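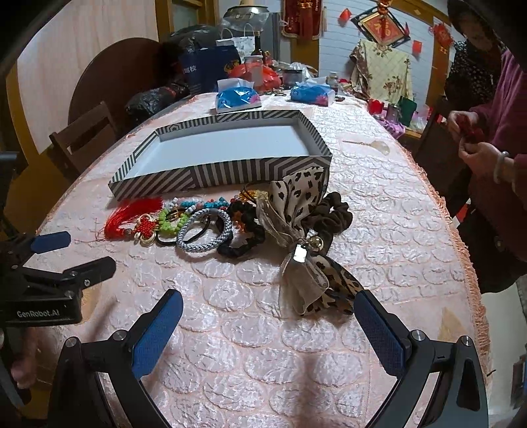

Reading time: 5 minutes

Stinuna Hand-Held Gripper Kit: Frequently Asked Questions

This page answers the questions most often put to the Stinuna hire desk by organisations considering the gripper kit for the first time. It applies to the current version of the kit, in service since January. Customers who hold an older kit should refer to the leaflet supplied with it.

What is the Stinuna kit for?
The kit allows a person to carry out an ordinary household task with a pair of hand-held grippers while the movement and the view from the tool are recorded. The recordings are used to teach robot arms to do similar work. No robot is needed at the place of recording.

What does a standard hire include?
Each hire includes 2 grippers, one charging base, a carrying case, a set of spare finger pads and a printed task book. Delivery and collection are included within the Mivthorpe area. Carriage elsewhere is quoted separately.

Which tasks are supported?
The task book covers sorting, packing away, folding and simple table clearing. Sorting small personal items into a shallow open box is among the most requested. Scrunchies, bead bracelets, tassels and ribbon bows, laid out in a tangled row, make a useful test of the grippers, as soft and hard items have to be separated from one another.

Must the room be cleared beforehand?
No. Recordings made among everyday belongings are accepted, and the far end of a table may remain in use for tissues, jars and bags. The operator should have enough free space to open both grippers fully on either side of the work.

Is a patterned or quilted tablecloth acceptable?
Yes. Customers should note that thin items such as elastic bands are harder to pick up from a raised surface than from a flat one. The task book gives advice on approaching them at a low angle.

May other people be present?
Other people may be in the room provided that each has given written consent. Consent forms are supplied in the case and must be returned with the kit. Recordings for which forms are missing will be deleted.

How much training does an operator need?
Operators complete an introductory session, followed by 5 practice tasks which are checked by our staff. Most find that the grip comes readily and that placing an item neatly takes longer to learn.

What can the grippers not do?
They are not suited to liquids, food, sharp objects or anything hot. Long loose threads should be kept clear of the pivots. Very fine chains and single loose beads are outside the range of the present pads.

How are recordings stored?
Recordings are transferred to Hulora, our storage service, at the end of each session. Each account holds up to 4000 recordings. Customers may download or delete their own material at any time during the hire and for one month afterwards.

Is a child-sized version available?
No. The kit is intended for adults only. A lighter model for smaller hands, under the working name Ông, is being tested and is not yet open to hire.

What happens if a part is damaged?
Worn finger pads are replaced without charge. Damage to the housing or the joints should be reported before the gripper is used again. Please quote form 131, found in the lid pocket of the case. Customers should not attempt to open the housing themselves.

How is a hire arranged?
Requests should be made through the booking form on this site, stating the tasks to be recorded and the number of operators. A written quotation will follow. Bookings may be changed without charge until the kit has been dispatched.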